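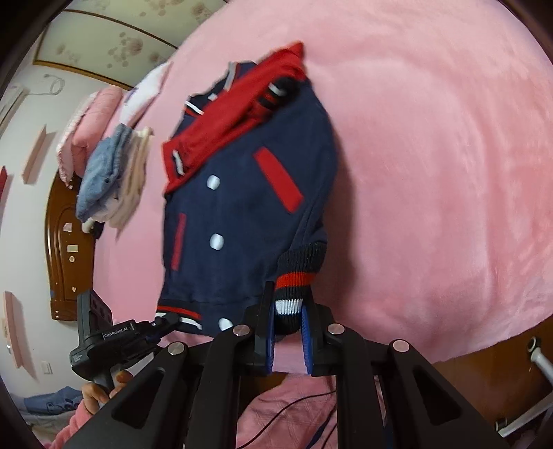 # Why does my tummy rumble?

Everybody's tummy makes noises. Some are quiet gurgles and some can be heard across a classroom. Doctors have a long name for the sound, borborygmi, which you say like this: bor-buh-RIG-my.

## Where the noise comes from

When you swallow, your food goes down a tube called the oesophagus and into your stomach. The stomach is a stretchy bag with strong muscles in its walls. The muscles squeeze the food and mix it with juices until it turns into something like thick soup.

After that, the soup moves into your small intestine. It is called small because it is narrow. It is also very long, and it is folded up in loops so that it fits inside you. The goodness from your food passes through its walls and into your blood. What is left goes on to the large intestine, where a lot of the water is taken out.

All the way along, muscles squeeze and let go, one bit after another, to push everything forwards. You could try it with a sock and a tennis ball. Put the ball in the top of the sock and squeeze just behind it. The ball moves down a little way. Squeeze behind it again and it moves a bit more.

Your intestines have gas in them as well as food and liquid. Some of it is air that you swallowed. Some of it is made by tiny living things called bacteria, which live in your large intestine and feed on the bits you can't digest. When the muscles push gas and liquid along together, you hear a rumble.

## Why is it louder when I'm hungry?

A few hours after a meal, your stomach and small intestine are nearly empty. The muscles don't stop working. They start a kind of sweeping up, and strong squeezes travel along to clear out any crumbs and old juices. Between meals this happens again and again, often with a gap of more than 60 minutes.

A full stomach muffles the sound, a bit like a room with carpets and curtains. With less food in there, the noise carries further. Smelling dinner, or even thinking about it, can set things going too.

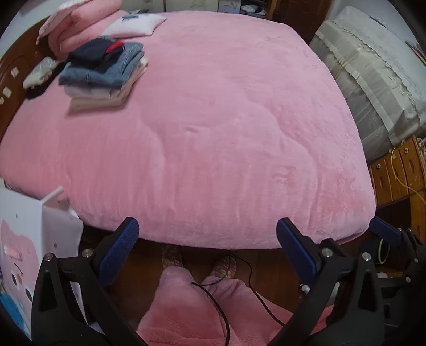 Mine always rumbles when I'm lying down at night, even if I've had a big tea, writes Thilini Sikder. Is it still hungry?

Probably not, Thilini. At bedtime you may just be noticing it more. The house is quieter and you are keeping still, so you hear sounds that you would miss in the daytime. Your intestines may also be busy moving that big tea along.

## Can I stop it?

You can't switch it off, and you don't need to. You can make it quieter:

- Eat breakfast before school.
- Chew slowly with your mouth closed, so you swallow less air.
- Go easy on fizzy drinks.
- Have a small drink of water if it starts up in a lesson.

## When should I tell someone?

Rumbling on its own is normal. Tell a grown-up if your tummy hurts a lot or keeps hurting, if you are being sick, if going to the toilet is painful, or if you see blood in your poo. They can ask a doctor or a nurse what to do.

## Words to know

**Oesophagus:** the tube from your mouth to your stomach.

**Digest:** to break food down so your body can use it.

**Bacteria:** living things too small to see without a microscope.

**Peristalsis:** the squeezing that pushes food along. Say it like this: perry-STAL-sis.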